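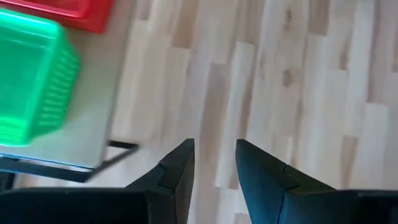

Red and green plastic baskets at the Derby parts room.

2024-02-01

Kuipers has switched the small-parts room at its Derby site to color-sorted plastic baskets. The change covers 179 part numbers that used to be kept in cardboard trays.

Green is for incoming parts, red for parts on hold and black for parts cleared for assembly. Each basket is limited to 27 pounds. Baskets in daily use go on two-tier stands with a black metal frame, set on the worktables. Larger baskets stay on the tabletop.
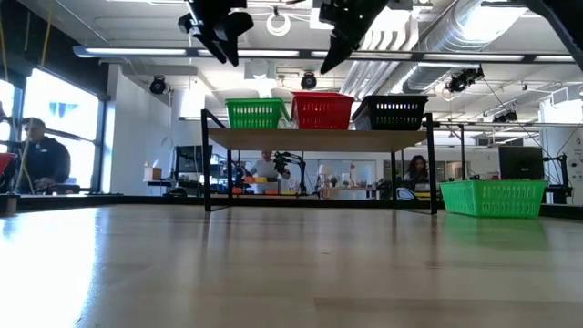
Green, red and black baskets on the upper shelf of a stand, with a larger green one on the table.

"The color gives the status and the label gives the part number," said Luuk Jacobs, who planned the layout. Labels will be added over the next 3 weeks.

Kristof De Graaf, stores manager, said 225 more baskets are on order for the Prundon site, with delivery due in April. Part numbers will stay the same at both sites.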